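Why do some tables have no corners?

I bumped my hip on our kitchen table last Sunday, right on the pointy bit, and it got me thinking about corners. Why do we put them on tables at all?

Mostly it's because straight lines are easy. A saw likes to go straight! If you cut a big flat board into rectangles, you use up nearly all of it. Cut curves and you end up with funny-shaped scraps left over, plus a lot more sanding to do.

But curvy tables are so nice to walk past. My friend Nisha has been asking me about kidney-shaped ones, and yes, they're named after the kidneys in your body, which look a bit like big beans. One side bulges out and the other can dip in, so you can tuck yourself into the dip and reach everything – your pencils, your snack, the lot.
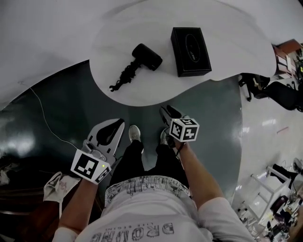
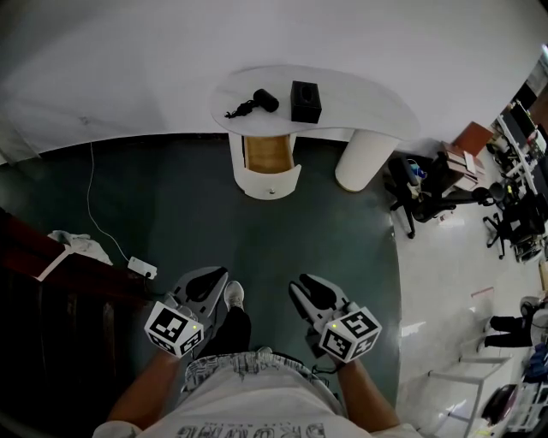
Want to try drawing one? Grab a sheet of paper and draw a fat bean. Then draw a rectangle around it that just touches the bean on all four sides. Color in everything that's inside the rectangle but outside the bean. That's the part the table maker has to cut away.

Now run your finger around the rectangle. You have to stop and turn at every corner, don't you? Go around the bean and your finger just keeps sliding. Your hip does the same thing when you brush past a rounded edge – it slides along, and there's no sharp point to poke you.

I still like our old kitchen table, though. I just walk around it a little wider now.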